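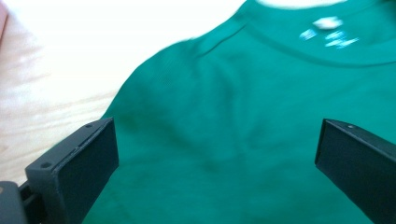 Skenby's spring clothing swap is moving to the old Hamann shoe store on Main, organizers said 21 April 2019. Doors open first Saturday-style hours, 10 to 4, all through May. Kids' sizes are whats needed most. T-shirts especially, plain or printed, a green one with a round neck is as good as anything, just wash it first. Grown-up coats are full up, please hold those till fall.

Last year's swap took in 600 items and sent 167 families home with something. Bigger space this time. Over 200 hangers already donated, more welcome. 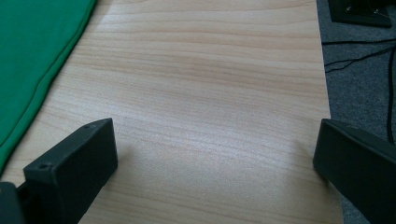
Rules same as before. Bring up to ten pieces, take up to ten. No cash changes hands. Underwear and socks only if new in the package. Shoes go in the back room, tied together by the laces or they get split up and thats the end of them.

Parking is behind the building, enter off Woltik Street. The front lot belongs to the bakery and they do tow. Bus 76 stops across the road.

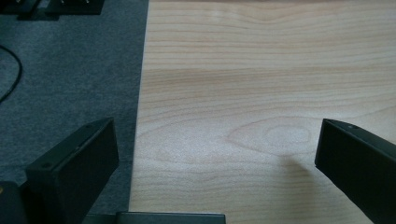

Items should be laid out flat on a table for sorting.

Drop-off starts a week before opening, mornings only, side door. Bags left outside overnight got rained on last year and had to be tossed, so please dont. Anything with stains or broken zippers can go in the rag bin by the steps, it gets picked up for recycling.
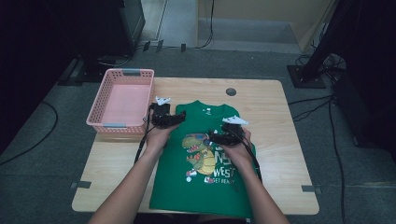 A child's favorite? Dinosaur T-shirt in glasses and sneakers.

Leftovers go to the Suvarov thrift shop at the end of the month. Questions, call the town hall front desk before noon.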